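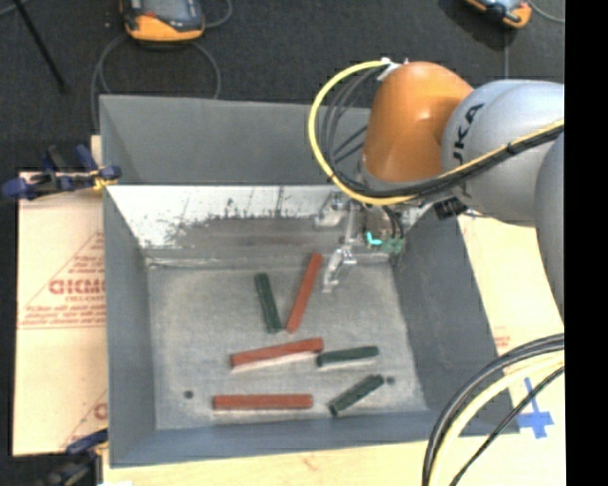 Cosimo Pace replied that the amended return had been mailed in January and that he would not be mailing it again. The Office of Revenue at Werkgate recorded his statement and assigned it a number, 142.

The examiner, Lucrezia D'Amico, reviewed the file on Sat 3 November, when the building was closed to the public. The taxpayer had claimed a deduction for the upkeep of a bell in the town of Gretora. The town's rolls showed no bell. They did show 22 receipts for rope.

Under Section 8, an examiner may visit any property named in a return. Ms. D'Amico took the morning train and was received by Mr. Pace at the Lo Presti chapel. He led her up the tower and handed her the end of the rope, which rose into the dark above them.

"You are required to verify it," he said.

She pulled. Across the valley, people came out of their houses and stood facing the tower. She had heard nothing.

The deduction was allowed in full. Under "Remarks," the examiner wrote that the rope was in good repair.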